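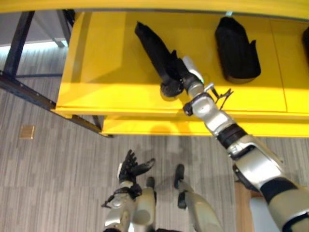
Ticket: Black forms do not stay in place on yellow shelf
Opened by: Esperanza Holloway
Assigned to: Jalen Baptiste
Area: Halla room, yellow shelving unit
Status: open, waiting for parts

Problem
Since November we keep the black shoe forms on the yellow shelf. In the evening they are in a row. In the morning I find one or two turned, and sometimes one is at the front lip. The forms are light and the board is smooth, so a small push is enough to move them.

Steps tried

1. I cleaned the board with warm water and soap and let it dry overnight. The forms still moved.

2. I placed the forms close together, side by side, with all toes in one direction. This looks good and it is easy to see if one has turned.
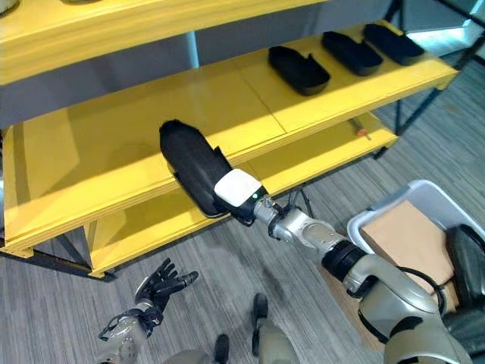 3. Lyle checked the level of the shelf. The right end was 7 mm lower. He adjusted the foot and measured again at 13:00, and it was level.

4. I used a longer row, which goes over the vertical seam between two panels. I wanted to know if the seam stops the forms.
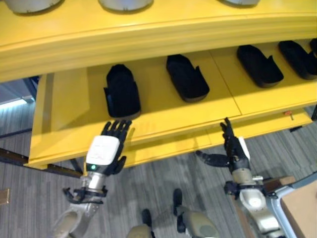 Five forms on the shelf, one of them almost upright.

Comment from Lyle Esposito
The seam is too thin to hold anything. I would try a rubber mat, cut to the depth of the board. Tamora sells one which is 260 mm wide, and we can cut it with a knife.

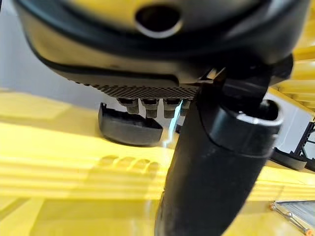

I would also not use tape, because the glue is difficult to remove from yellow paint.

Reply from Esperanza Holloway
Thank you, I agree about the tape. Please order one mat first and I will test it for 31 days. Until then I check the row every morning and write here if something has moved.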